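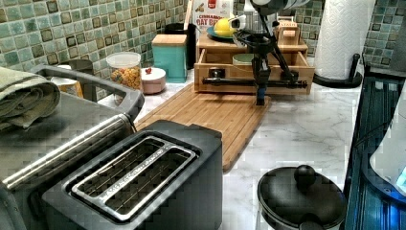
The long board on the counter, with the tea box and the lemon up on the organizer.

I have been getting rid of plastic in the kitchen since November, one piece at a time, and I think the counter by the toaster is close to finished. It is the part of the kitchen I use most, so it was also the part with the most junk on it. Bamboo has taken over.

The organizer was the first thing I bought. It came from Osiswood and cost 62 dollars, which is more than I wanted to pay for a box with a drawer in it. I measured the space under the cabinets twice before I ordered. The drawer is deep enough for a small dish, and the top holds a plate of fruit and the Stash tea. The cereal goes behind it. I used to keep cereal on top of the refrigerator, where it went stale because I forgot I had it. The ring cereal is in a glass jar with a white lid now and gets eaten much faster.

The teal box with the wooden lid is from Mustico. I bought it for the color, to go with the backsplash tile. Those small green and brown squares came with the house, and for the first year I planned to tear them out. I have stopped planning that. Once I put a few blue and teal things near them they looked fine.

My sister Oratile Mkhize visits with her two kids most weekends, so part of the kitchen has to work for them too. They have plush food, and they want to play wherever I am cooking. I gave them a plate and a tray of their own and they set up a restaurant.
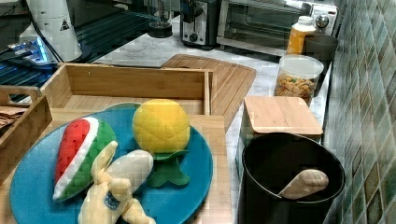
The rule is that toy food stays on the tray and real food stays on the board. It works most of the time. The watermelon slice is the favorite and the banana is second. When they go home, the play food gets packed into one of the open bamboo crates and goes on the hall shelf. I bought the crates at De Smet when they were closing out a line, and I wish I had bought more of them. They wipe clean and don't slide around much.

The boards needed more thought. I had one thick maple board before, and it was too heavy for me to lift into the sink with one hand. Bamboo is lighter. It is also hard on knives, and I do sharpen more often than I used to. I oil the boards every 3 weeks with plain mineral oil, let it soak in overnight, and wipe off what is left in the morning. I don't put them in the dishwasher. I did that once with an older one and it split along a seam. 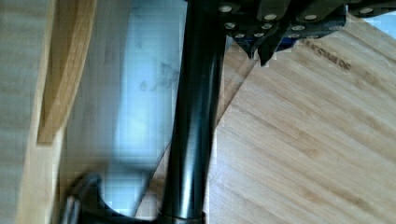
Bamboo grain up close, with a little of the engraving.

I still have the drawer under the stove to sort out, and it is bad. There are 4 can openers in it. I also need something better for the wooden utensils, which stand at the back of the counter where they are awkward to reach. Oratile says to hang them on the wall. I don't want to drill into the tile now that I have decided to keep it, so I am going to look for a low crock first.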